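Support ticket: Drawing prints come out at the wrong scale from Gridon
Status: Resolved
Opened: September 18, 2025
Product: Gridon (pattern and template layout)
Printer driver: Plarkent
Site: Hayes workshop, Vulville

Original report

Hello! First of all, we love Gridon. We make paper templates for model railway buildings and the layout tool has saved us so many evenings with a ruler and a rubber. So please read this as a ticket from very happy users who are a bit stuck.

Our templates are printing too small. Each page of a design has a test line along the bottom that should measure 130 mm. On screen it says 130. On paper it comes out short, and the pieces don't meet when you cut and fold them. The station roof is the worst, as it runs over two sheets and the small error on each one adds up at the join.

It was fine in the spring. We moved to the new Plarkent driver over the summer and didn't print anything large until last week, so I can't say exactly when it started.

What I've tried so far:
Turned the printer off and on (of course).
Set the scale in Gridon to 100 per cent. It was already there.
Printed the same design from the other computer. Same result.
Printed a photograph at a fixed size from a different program. That came out right, which made me sit up.

Happy to try anything you like. I quite enjoy this sort of puzzle.

Reply from support

Thanks for such a clear report, and for the kind words. Please could you send us:
The Gridon version number from the Help menu.
The paper size set in Gridon, and the paper size set in the Plarkent panel.
Whether the test line is short in both directions or just along the long edge.

Please also export the design to a file instead of printing it, then open the file and check the length of the line with the measuring tool.

Reply from customer

Version 37. Paper size in Gridon is A4. Paper size in the Plarkent panel is also A4.

For the direction question I drew a square in a fresh design and printed that. It's short both ways and still perfectly square, so nothing is being stretched. I was pleased with that one.

The exported file is right! The line measures exactly what it should. So Gridon knows how big things are and something is squeezing them on the way to the paper.
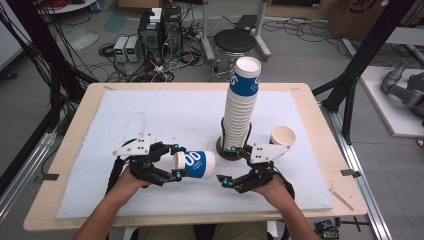 I also tried printing the exported file from an ordinary document viewer, with its own scaling turned off. Still short. That seems to rule Gridon out altogether, unless I've missed something. The photograph is the odd one out and I can't explain it yet.

Reply from support

Very helpful, and the square was a great idea. We think you're right that the export is sound. The shrinking looks like a "fit to printable area" setting, which makes the whole page slightly smaller so that nothing falls in the margin. Some programs tell the driver to ignore it and some don't, and that could account for your photograph.

In the Plarkent panel, please open Page Setup, then Advanced, and look for a box called "Keep content inside margins". Untick it, press Apply, and print the square again.

Reply from customer

Found the box, and it was ticked! Unticked it, pressed Apply, printed the square — and it was still short. I went back to the panel and the box was ticked again. I've now done this several times, with and without a restart in between. It always comes back.

I'm oddly delighted, as at least we can see the thing misbehaving.

Reply from support

That is a good find. The driver keeps two sets of settings, one for the person logged in and one for the whole computer. If the second set is locked, it writes itself over the first whenever the panel closes.

Please try the following, in this order:
Close Gridon and any other program that can print.
Log in with an administrator account.
Open the Plarkent panel from the system settings, not from inside a print window.
Choose "Defaults for all users" at the top.
Untick "Keep content inside margins" and press Apply.
Log out, log back in as normal, and check that the box has stayed clear.

If "Defaults for all users" is greyed out, stop there and let us know.

Reply from customer

It wasn't greyed out. I followed the steps, logged back in, and the box stayed clear. Printed the square and put the steel rule on it. Spot on, both ways!

Then I ran the full station roof on thin card. The two halves meet at the ridge with no gap at all, and the chimney slots line up. I can't tell you how satisfying that is after a week of trimming slivers off everything. The goods shed is going through the printer as I type.

A couple of notes in case they help someone else. The second computer had the same problem and the same cure, but it has to be done on each machine separately. Also, with the box clear, anything drawn very close to the edge of the page now gets lost. I had a row of fold marks sitting right out there, so I've moved them in a little in our blank page design.

One request, if I may. Could Gridon show a warning when the driver is set to shrink the page? Even a small line of text in the print window would do. I'd have spotted it on the first day.

Reply from support

Wonderful news, and thank you for the note on fold marks. We've added it to the help page on printing to scale, along with the steps for the all-users setting.

Your warning idea has gone to the Gridon team as a feature request. They can read the margin setting from most drivers, so it looks possible, and the next planned release is in December. We can't promise it will be in that one, but the request is linked to this ticket and you'll get a message if its status changes.

Closing this as resolved. If the box ticks itself again after a driver update, reply here and the ticket will reopen.

Reply from customer

Will do. Goods shed fits too!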